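February, morning

Woke with the cold worse than yesterday and called Rochelle Wojcik to say I would miss choir. She said half the altos are out too. Tea, toast, two aspirin. Stayed at the dining table most of the morning and got through 34 pages of the library book. 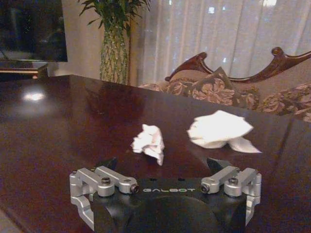 Afternoon

Heating bill came, 53 dollars more than January. I called Pettigrew and was on hold for 12 minutes before a man told me the meter had been read by estimate. He will send someone. Wrote it on the calendar.

Demetrius dropped off soup from the place on Ason Street and would not come in, which was sensible. Barley and carrot. Had one bowl and put the rest in the refrigerator. Slept until four. 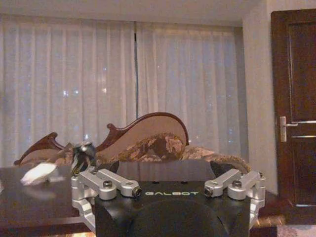 At home, February

Evening

Fever down a little. Modupe called about the bus trip in spring and wants a deposit of 80 dollars. Told her I would decide when my head clears. Need to buy lemons and return the book. Bed at nine.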